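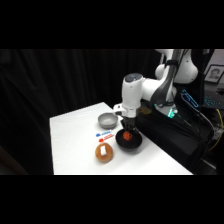
Bronwyn Costigan
The black bowl should remain in use for small items. Members at Clelumville have asked that the gray one replace it, and I do not support that request.

Rivesico_Desk
Your position is noted. The gray bowl is the smaller of the two and takes less of the white tabletop. Under section 7 of the table guidelines, the smaller container is preferred where both are available.

Bronwyn Costigan
Section 7 applies to shared shelves. It does not mention tables.

owino240
I must disagree with both members. The markers are the greater concern. Two markers lying directly on the table should be assigned a container before the bowls are discussed at all.

Rivesico_Desk
Markers are addressed in a separate thread. Please direct comments there.

owino240
That thread was closed in April with no decision recorded.

Trirer
May I ask whether a lighter bowl would make small pieces easier to find? An orange piece is plain enough in the black one. Dark pieces are another matter, and our group has lost several.

Bronwyn Costigan
That is a fair point. I would accept the gray bowl for dark pieces only.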